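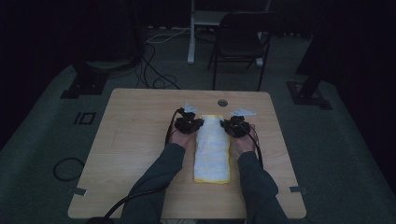 Hands on the table, long sleeves on.

Tue 1 October

The heating is still off. Every year I try to get to the middle of the month before I give in, and every year I write a post about it, so this is the one for this year.

We moved to Presthorpe in April, when the house felt cool and pleasant. The rooms at the back face north and get no sun after breakfast. I had not thought about that when we came to see it. The last house was a mid-terrace and the neighbours on both sides kept us warm without knowing it.

So far I have done the cheap jobs. I put foam strip round the back door and the two sash windows on the landing. The strip came from Bamska on the high street, who sell it off the roll, and I bought too much. The letterbox has a brush on it now. The post gets stuck in the brush, but the hall is better. 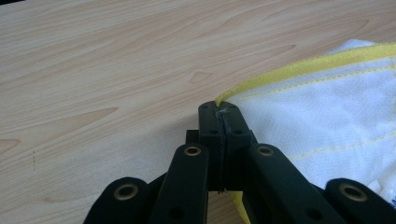

Curtains were the big spend. I paid 400 pounds for lined ones in the front room and had them made at Abubakari, the fabric shop by the station. They were ready in 2 weeks. They are heavy and very plain and I like them. The front room now holds its heat through the evening if the door is kept shut, which the cat does not agree with.

The boiler is a Zidex and was here when we came. The last owners left the manual in a kitchen drawer. It is 32 pages long and the part on the timer is wrong for our model, so I have been setting it by trial and error. At the moment it comes on for hot water at six and again at five, and once at three in the morning for reasons I have yet to find.

Next job is the loft hatch. It doesn't sit flat and you can feel the draught on the stairs. I have plenty of foam strip left for that.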